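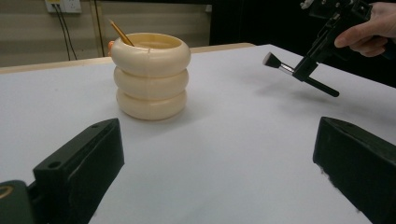

Brushes, pencils and cups: can a machine tidy a desk yet?

Search tips Enter keyword Go

Posted 22 June 2019 by Agathe Coste

Putting a small brush back in a cup is a useful test chore. The parts are light, the cup does not move unless it is bumped, and the target is an opening of known size. A person does it without looking up from the phone. For a machine it combines three of the harder problems in household work: picking up a thin object, turning it upright, and lowering it into a hole already partly filled by something else.

The short answer for 2019 is that a machine can do this chore when the table is bare and the cup stays put. It cannot yet be left alone to do it in an ordinary room.

Where the difficulty lies

Grip. Two flat fingers hold a round handle along a line. If the load is off center, the handle rotates in the grip. A brush with a metal ferrule is heavy at one end, and the usual fix is to grip close to the ferrule. This leaves a long free handle below the fingers, and any error in angle is multiplied at the tip.

Approach. The handle end goes in first and the bristles stay up. A handle tip that lands on the rim will push the cup over or slide down the outside. Lift the tip clear of the rim, center it, then lower straight down. Moving sideways and down at the same time accounts for most of the spills.

Crowding. A pencil already leaning in the cup takes up more of the opening than its thickness suggests. Enter on the side it leans away from.

Release. Open the fingers slowly and only as far as needed. A wide, fast opening knocks the neighbors.

What Varwood measured

Chanida Intarasuk runs the fixture bench at Varwood, a small shop that builds drawer inserts. Last March she set up the same chore with a bench arm and a Birus two-finger hand, and ran 100 attempts at each of two settings. With the cup in a marked position and the brush always laid in the same direction, 70 attempts ended with the brush standing in the cup. With the cup moved by hand between attempts, the count fell to 43. Most of the failures in the second set were rim strikes. The arm was also slow: 43 seconds per brush, against a second or two for a person.

Her note on the results was brief: "The hand is good enough. Finding the hole is the job."

I agree with that, with one reservation. Her cup was straight-sided. A cup with a rounded, thick rim is more forgiving, as a handle that touches the inner edge tends to slide in. A thick rim also means a smaller opening for the same outside size, so the gain is partly lost.

Setting up the work surface

These points help a machine and do no harm to a person.

1. Use a plain matte top. Gloss produces reflections that a vision system may read as edges.

2. Keep the cup well back from the front edge. The fingers need room to come in low and rise again without crossing over it.

3. Choose a cup with a wide base. Ceramic holds its place better than thin plastic. Stacked-ring shapes are fine to grip around but poor for locating by outline, and the rim is the better reference. 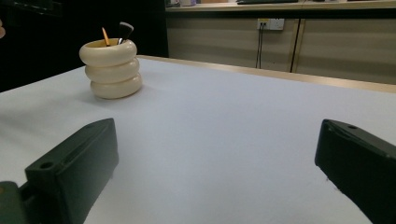

4. Limit the cup to a few tools. Two slim ones leaning opposite ways leave a gap in the middle, and the gap is where the next one goes.

5. Light from the side with a diffuse lamp. Hard shadows next to the cup are a common source of bad position readings.

6. Check finger faces for wear. Scuffed faces still hold a pencil, but polished spots let round handles turn. A strip of thin rubber is enough. Marchal sells precut pads; bicycle inner tube works as well.

Other chores, same question

Sorting screws by length: yes, on the shop floor, with a feeder. Wiping a flat counter: yes, if it is cleared first. Folding towels: possible, too slow to be worth it. Loading a mixed dish rack: no. Sweeping around chair legs: yes, with missed corners.

The Trillero sorting tray will be covered separately once I have had it on the bench for longer.

Related tips
Cleaning a metal ferrule without loosening the bristles
Stopping round handles from rolling off a bench
Pencil cups: base width and tipping
Rubber pads for clamps and tongs
Cable routing behind a worktable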